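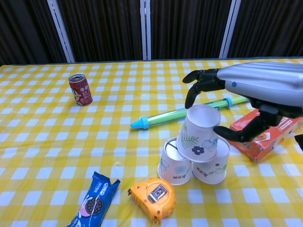 Soltden Panel Hanging System

The Soltden is a rail and cable system for hanging paintings, framed prints and textile works on gallery walls. It is made for rooms where the hang changes often and where the owner does not want new holes in the plaster each time. The rail goes up once. After that, work is moved by sliding the cable along the rail and setting the hook at the height you want.

Derkard has sold the system to galleries, art schools and private collections since the first version of the rail. The current version has a flatter profile than the old one and takes a stronger cable hook. Old hooks fit the new rail, but new hooks do not fit the old rail. If you are adding to an existing installation, check the end of the rail before you order. The old rail has a round lip and the new rail has a square one.

What is in the kit

Each kit covers one wall section and includes:

3 aluminum rail lengths with joining pins
8 steel cables with looped ends
8 locking hooks
Wall screws and anchors for plaster over brick
End caps, left and right
Printed mounting guide

Anchors for drywall and for timber studs are sold separately. Tell us the wall type when you order and we will swap them at no charge.

Finishes

The rail comes in white, raw aluminum and black. White can be painted over with ordinary wall paint after a light sanding. Raw aluminum is clear coated and should not be painted. Cables are bare steel in all finishes. A clear nylon cord is available for lighter work, but it stretches a little in the first days and the pictures will need to be leveled again.

Load

Each locking hook is rated for 90 pounds. For wide work, use two cables and two hooks, set in from the frame edges by a quarter of the width. Do not hang two frames on one cable unless the combined weight is under the limit. Heavy stretcher frames with glass should be weighed before hanging. A bathroom scale is good enough for this.

The hook rating assumes the rail has been screwed at every hole. Leaving out screws near a corner or over a door is the most common fault we find when customers report a sagging rail.

Mounting

Mark a level line at the height of the rail. Old buildings rarely have level ceilings, and a rail set parallel to the ceiling will make every picture below it look wrong. Measure up from the floor only if the floor has been checked too.

Drill the anchor holes, fit the anchors, then screw the first rail length in place without tightening it fully. Add the joining pins and the next length. Tighten everything once the full run is up. Fit the end caps last, because the cables can also be fed in from the open ends.

To remove a cable, lift it until the looped end is clear of the lip and turn it a quarter turn. Take the artwork off first.

For textiles and unstretched canvas

Works without a frame need a batten. The Prarnier batten is a flat strip of sealed wood with a hook-and-loop face, and the matching strip is stitched to the back of the textile along the top edge. The batten then hangs from two Soltden cables. It can be cut with a fine saw. Seal the cut end with the varnish supplied before it goes near the work.

We do not recommend clips for anything on loan. They mark the fabric and the weight is carried at a few points.

Lighting

The Yagi track spot clips to the front of the square-lip rail and runs on a low-voltage feed. It is an optional part and the rail does not need to be changed to take it. The spot tilts and rotates, and the beam can be narrowed with a push-on ring. The transformer is mounted out of sight, usually above a ceiling panel or in a cupboard, and must be installed by a licensed electrician. Yagi spots do not fit the old round-lip rail.

In use

Paraschiva Moldovan runs a two-room gallery for contemporary painting and fitted the system before her December show.

"We used to fill and repaint between every exhibition. With the rail we took one show down and had the next one up the same day. My only complaint is that the cables are visible on very small works. For those I still use a nail."

Lahcen Shehata, who teaches exhibition design, ordered kits for his students' end-of-year display and asked us for shorter cables. These are now a stock item.

Care

Wipe the rail with a dry cloth. Avoid glass cleaner on raw aluminum. Check the locking screw on each hook whenever work is rehung. Cables with a kink or a broken strand should be thrown away, even if the damage is near the bottom and below the hook.

Ordering

The order code for the standard kit is 643, followed by W, R or B for the finish. Spare hooks, cables and end caps can be ordered singly. Rail lengths are shipped in a cardboard tube and need a signature on delivery. Please open the tube and look down the length of each rail before signing. Bent rails cannot be straightened on site, and we replace them free if the damage is noted on the delivery slip.

Unused kits can be returned in the original tube. Cut rails and cut battens cannot be returned.

For advice on wall types or heavy work, ask for Victor Mfinanga in technical sales. Loans, rentals and short exhibition runs are handled by Irina Matei. Rental kits are checked and fitted with new cables before they go out again.

Prices on this page were last changed Mar 25, 2022. Trade accounts should use their own price list.

Related items

Prarnier batten, sealed wood
Yagi track spot, narrow and wide beam
Soltden short cable set
Drywall anchor pack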